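Judit Oláh
April 17, 2019

1/ I have now commuted between Jidham and Geltport for one full winter, and several people have asked me if they should do the same. I will try to answer in a thread. English is my third language, so please be patient with my commas.

2/ First, the price. A yearly ticket cost me 1,216, and I paid it in one piece in October. Monthly tickets are easier to swallow, but if you add them up you will be sad. Ask your employer if they can pay it and take it from your salary in parts. Mine agreed after one email.

3/ Second, the station in Jidham. It is 600 meters from my door, and this is the only reason I can do this at all. If you must first drive to the station, find a parking place and then wait, please calculate again. The train is the short part of the journey. 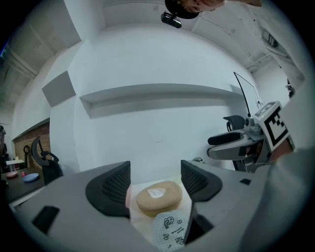 The waiting room opens before the first train and it is heated, but the light inside is so weak that reading there is hard. I listen to the radio instead. In winter I learned many things about sheep prices.

4/ Third, the change in Stimstead. On paper you have enough time. In real life you have enough time if you sit in the front car, because the stairs are at that end. Sit in the back and you will run with the students.

5/ If you miss the connection, do not stand on the platform with a tragic face, like I did in my first week. Go out of the station to the left and take bus 820. It is slower, and it stops at every garden fence, but it goes to the center of Geltport and your train ticket is valid on it. The driver may not know this. It is written in small letters on the back of the ticket.

6/ Someone asked if I can work on the train. In the morning, yes, a little. I answer simple emails and I write my list for the day. In the evening I cannot. I tried for some weeks and everything I wrote had to be written again the next day, so now I look out of the window and I don't feel guilty.

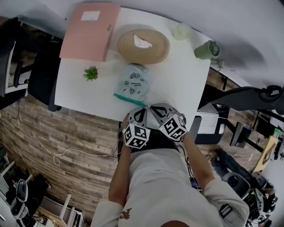 7/ Food. The bakery Szilágyi in Geltport, on the station side of the square, sells yesterday's rolls in a paper bag for half the price. With cheese from home this is a good breakfast. I have the same surname as nobody there, but they are Hungarian, and it makes me happy to say good morning in my own language.

8/ Clothes. The train is too warm and the platform is too cold, so a heavy coat is the wrong answer. Two thin sweaters and a jacket against the wind are better. Keep a pair of dry socks at work. I mean this very seriously.

9/ The people. I was afraid it would be lonely. After a month you know all the faces, and after three months they save you a seat. We talk mostly about delays. A lady with a cello got off at Stimstead for the last time in February, and the whole car said goodbye to her.

10/ Would I do it again? For this job, yes. For a job I did not like, I would not last until the first snow. Try it for one month with the monthly ticket, and choose an ugly month.

11/ The summer timetable is not out yet. When it comes I will add the new times under this post, also the last train back, which everybody wants to know and which I have never taken.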